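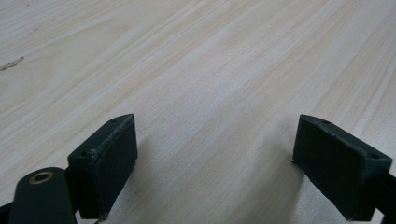
3.2 Grain spacing and how people judge a surface

Figure 2. Pale wood with straight, closely spaced grain and one small dark streak near the left edge.

We now come to the part of the study we enjoyed most. The Kirkevness survey collected 1,063 usable responses, and the pattern in them was far clearer than we had dared to hope. When people were asked to sort wood samples from "calm" to "busy", they paid much more attention to the spacing of the grain than to its color. Straight, narrow grain of the kind seen in Figure 2 landed at the calm end again and again, even among respondents who told us they disliked light wood!

Small dark marks were a lovely surprise. Kwok and Trusa (the two pilot sites) had both predicted that a single knot or streak would push a sample toward "busy". It did the opposite. Samples with one mark were rated slightly calmer than clean ones, and 37 people wrote in the comment box that a mark made the wood feel "real" or "honest" – words we had not offered them anywhere in the form. With three or more marks the effect vanished.

Age made little difference, and neither did experience with woodworking. Lighting did matter. Responses gathered in April under flat, even light were more consistent than the evening ones, where low lamps brought out the grain and split opinion. We return to this in Section 4.

One caution concerns the sorting task itself. Respondents could move a sample as often as they liked, and a few went back to the same piece many times before settling. Athanasiadis and Yau scored only the final position. Tsai has since rescored the full set using first positions, and the order of the five grain classes stays the same – a very welcome result, given how noisy first choices tend to be.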